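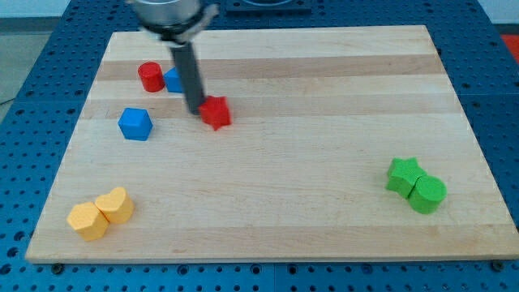

*Joined strips of pale and darker wood, with the fine grain running along the board.*

I would like to say something in favour of the cutting board that is not perfect, and in favour of repairing it, and after that something about the way we buy things for our kitchens in general. I am not a cook by profession and I did not grow up with this language, so the reader must be patient with me in two ways.

When I moved to Prirnham, the flat was rented with what the agency called a complete kitchen. In the drawer I found three knives, all of them blunt, and a glass board with a printed lemon. I used the glass board for one evening. The sound of steel on glass is something I still feel in my teeth. The next morning I walked to the market and bought a wooden board from an older man who had also chairs and a birdcage on his table. It was grey and dry and it had a crack at one end. I paid very little for it, and I carried it home under my arm feeling that I had been a bit foolish.

That board is now in its twelfth year with me. I have sanded it two times, glued the crack, and oiled it more often than I can remember. I do not say this to praise myself. The work is small. Sanding takes an evening if you do it by hand and if you listen to the radio while you do it. The oil needs a night to go in. In the morning the colour has become deeper and you see lines in the grain which you had forgotten.

My opinion is that we have stopped treating such objects as things that need care, and I think this is a loss also for people who do not like old things. I have friends who are very modern and who change their telephone as soon as there is a new one. I do not try to convert them. But even they complain that their pan is scratched after one winter and that the handle of the peeler has come off. They complain, they throw it away and they buy the same pan again. I find this strange. If a shoemaker gave us such shoes, we would go back and argue with him.

The usual reply is about money. A good board costs more, and not everybody can pay it. I take this seriously, as I have been in that position myself. For my first years abroad I had one pot, and I cooked rice in it, and soup, and in the morning I heated the milk for my coffee. But the reply is only partly true. The cheap thing which is bought four times is no longer cheap, and the second-hand market is full of good wood that only looks sad. What many of us are missing is the knowledge. We look at a grey surface and we think it is finished. My grandmother would have looked at the same surface and asked for a piece of sandpaper.

There is a shop in Gukdale that I visit when I take the train in that direction, and it keeps a shelf of repaired kitchen things. I counted them once while I waited for the rain to stop: 271 pieces, from wooden spoons to a very large dough trough. The shop gives a paper label to each piece, and on the label is written what was done to it. "New handle." "Glued, two places." I like these labels very much. In most shops a repair would be hidden, and here it is given as a reason to buy. I think we could learn to read a repair like this more often, as a sign that a person found the object worth an afternoon.

Then there is the question of hygiene, which always arrives when I talk about wood at a dinner. Somebody will say that wood is dirty and plastic is clean. I am not a scientist and I will not pretend to settle it. I can only say what I do. I wash the board with hot water and soap directly after using it, I dry it with a cloth, and I let it stand on its side so that the air comes to both faces. I keep a separate board for raw meat. A plastic board with deep cuts in it does not look very clean to me either, but people forgive the plastic because it is white.

I must be fair and also mention the other side of this love for wood, which I find less sympathetic. In the last years the board has become a decoration. One sees it standing against the tiles in rented holiday flats, very thick, with a leather string, and when you take it down to cut an onion there is a layer of varnish on it and no trace of a knife. In Istisness I stayed in such a flat for a week in July. There were five boards and nothing that could be used to cut bread – I cut it on a plate. An object that is too beautiful to be used seems to me almost as wasted as the one in the rubbish.

So I am asking for something in the middle, and I know that the middle is not exciting to read about. Buy one board, or accept one from an aunt. Choose it big enough, as the small ones make you angry when the carrots roll on the floor. Oil it when it looks thirsty. Do not put it in the dishwasher, not even once, not even when there are guests and everybody is tired. If it bends a little, turn it over and use the other side for some weeks. Mine came nearly flat again in this way, although it took most of a spring.

A neighbour of mine, who comes from Twal and has a much better kitchen than I do, thinks that all this is too much fuss for a piece of wood. Perhaps she is right. She has her plastic boards in different colours, and she cooks wonderfully on them, and I have never refused an invitation for this reason. But last month she rang at my door with a salad spoon that had split along the handle, and she asked if I still had some of the glue. I had. We put the spoon between two heavy books on my kitchen table and drank tea, and she took it home the next day.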